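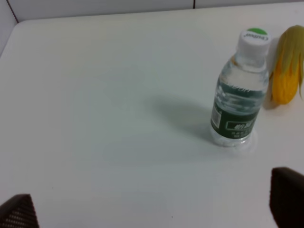 Looking After Your Collectible Figures and Seasonal Ornaments at Home

If you have been buying a fairy or a Father Christmas every year for as long as I have, you will know how quickly one shelf becomes three, and how a figure that looked so bright when it came out of its box can go grey and tired before you have noticed. Most of the care is very simple and most of it uses things you already have in the kitchen drawer. I have put down what works for me, in no particular order, and you are welcome to pick out the bits that suit your own collection.

Dusting

Little and often is the rule in our house. I use a soft make-up brush, a big fluffy one for skirts and cloaks and a thin one for faces and fingers, and I go over everything on a Friday while the tea is brewing. Always start at the hat and work down. If you begin with the boots you will only have to do them again, and I speak as someone who did the boots first for years! Feather wings want a very light touch, brushed the way the feather grows and never against it. Keep these brushes for the figures and nothing else, as the smallest trace of face powder will show up on dark velvet.

Marks on resin and porcelain

Try a cotton bud dampened with plain water before you reach for anything stronger. Roll it over the mark, don't scrub, and change the bud as soon as it looks dirty. For old sticky shop labels on the underside of a base I use a dab of Pristivine on a cloth, left for 3 minutes and wiped away, but do please keep it off painted surfaces and well away from gold trim. Test it somewhere hidden first. Glitter should not be wiped with anything at all.

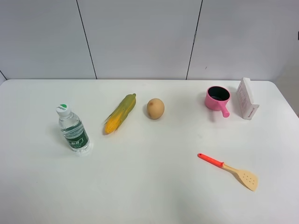

Fabric clothes are another matter. Most of them are glued or stitched on and were never meant to come off, so washing is out of the question. Put a piece of old stocking over the end of the vacuum nozzle, hold it in place with an elastic band, turn the suction right down and hover just above the cloth. Any beads that have come adrift will stay on the stocking, and you can sew or glue them back on afterwards. Crushed velvet can be coaxed up again with a soft toothbrush.

Wiring and wobbly arms

Posable elves have wire inside the limbs, and wire gets tired. Choose a pose in October, when the autumn things come out, and leave it alone until the figure goes away again. My tallest Gallero elf has sat cross-legged on the bookcase for so many winters now that I wouldn't dream of straightening him.

Where to show them

Keep them out of direct sun, and off the mantelpiece if you light the fire. Reds fade first, then purples. A dab of museum wax under each base is worth the bother if you have cats or a heavy-footed family — a small pea of it is plenty, and a gentle twist will free the base when you want to move it.

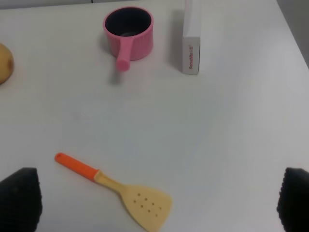
Pink saucepan and a tall white box

Packing away

Save the original boxes if you possibly can. Stuff sleeves and hats with acid-free tissue so they hold their shape, wrap wings separately, and lay heavy figures flat on their backs. I buy my tissue from Sosa in packs of 25 sheets, and one pack does the whole of my Christmas shelf with a few left over for the baubles. Bubble wrap is fine for the outside of a box but shouldn't touch paint, as it can leave little rings behind. The loft is too hot in summer and the garage too damp, so mine live under the spare bed.

Certificates and numbers

Put your certificates in a plain folder, away from the figures, and write the edition number in pencil on the bottom of each box. My favourite is a Rirkby snow fairy, number 124 of 289, and I very nearly lost her paperwork by tucking it inside the lid, where it stuck to the tape. A photograph of each figure next to its certificate is a good thing to have for the insurance too, and it makes a pleasant job for a wet afternoon.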